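Kordestani Project: progress report to the Movville fund
Reporting period to the end of August
Work package 2, simulated grasping in domestic settings

Summary

Work in this period concerned the transfer of grasp policies from plain tabletop scenes to furnished rooms. The policy, Gromar, was trained entirely in simulation with a Franka Emika arm. Training is complete and the first evaluation has been run. Spending is in line with the plan.

Method

The evaluation set consists of 147 rendered rooms. Room layout, surface, lighting and surrounding objects are varied independently. The target is placed within reach of the arm and its position is drawn at random for each trial. A trial counts as a success if the target is lifted clear of the support and held for 10 seconds. Contact with surrounding objects is logged but does not end the trial.

A total of 2,007 trials were completed. Trials in which the physics solver became unstable were discarded and repeated with a new seed, and are not included in that total.

Results

Performance on hard, flat supports matched the earlier tabletop figures. Performance on upholstered supports was lower. Most of the loss came from approaches in which a cushion or bolster limited the wrist angles available, and the planner settled on a grasp close to the edge of the target. Small targets beside flat items such as books and newspapers were the second main source of failure. The depth step between the two is slight, and the segmentation stage tends to merge them.

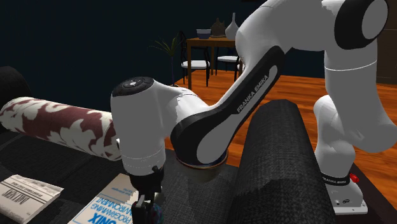 Retraining with a larger share of soft-furnishing scenes began last week. The segmentation threshold has been lowered for the same runs, so the two effects will need to be separated by a further ablation. This adds about 2 days of computing time and can be met from the existing allocation on the Jerkside cluster.

Deviations from plan

The comparison with the older sampling-based planner has been moved to the next period. Its collision model does not accept deformable supports and has to be extended first.

Next period

Complete the ablation, repeat the full evaluation with unchanged seeds, and deliver the room set with its documentation. No change to the budget is requested.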